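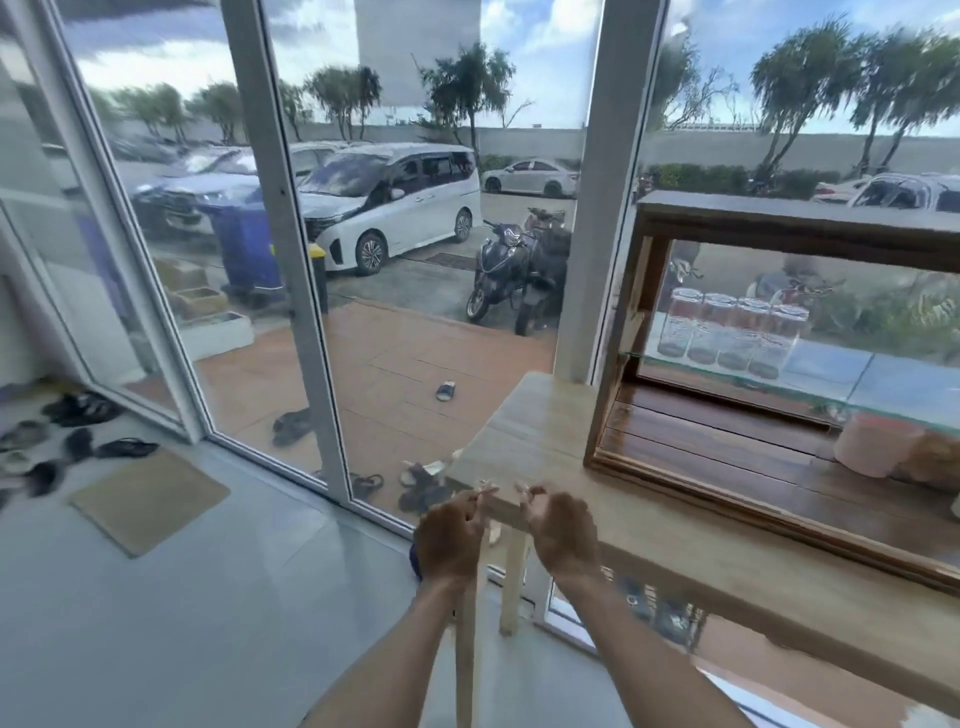 Table en bois brut et vitrine à façade de verre, côté entrée vitrée.

Drostemero : fiches du mobilier de boutique

Version d'avril. Responsable des fiches : Asabe Lawal. Relectures : Tarek Salem.

Contenu

Le dossier réunit 113 fiches sur le mobilier de présentation de petites boutiques : tables, vitrines, étagères, bocaux. Chaque fiche comprend une photo, une courte légende et un texte libre sur l'état du meuble et son entretien. Le premier lot vient du local Pukska, le second de l'atelier Tijani.

Organisation

fiches/ : un fichier texte par meuble
photos/ : les photos, numérotées comme les fiches
lexique.txt : les termes employés pour le bois, le verre et les fermetures
corrections.txt : les modifications depuis la version précédente

Rédaction des fiches

Le meuble est nommé par son usage, puis par sa matière. On écrit « table en bois non traité » quand aucune finition n'est connue, sans deviner l'essence. Pour une vitrine, on indique la teinte du cadre, la nature de la façade et du fond, puis les tablettes. Les bocaux sont décrits avec leur couvercle. Leur contenu n'est noté que si le commerçant l'a donné ; sinon on laisse « contenu sombre » ou « contenu clair ».

Les chants de table ont un champ à part. Éclats, fibres soulevées et petits copeaux y sont relevés, avec le côté concerné. Musa Aliyu a repris ce champ pour tout le lot Pukska, où les plateaux clairs marquent vite dans les angles.

Entretien conseillé

Poncer le chant à la main, grain 100, puis grain 300 pour finir, dans le sens du fil. Vider la vitrine avant de déplacer la table. Essuyer le verre des deux côtés quand le fond est vitré lui aussi. Ne pas traîner les pieds fins sur un sol lisse, soulever à deux.

Limites connues

Les dimensions manquent dans presque tout le lot Tijani. Les reflets des parois vitrées gênent la lecture de certaines teintes, et 5 fiches portent encore la mention « à revoir ». Les prix ont été retirés à la demande des commerçants.

Utilisation

Réutilisation libre pour l'inventaire et la formation, en citant Drostemero. Les corrections s'envoient à Ekene Ugwu, avec le numéro de fiche dans l'objet du message. Elles sont intégrées le mardi.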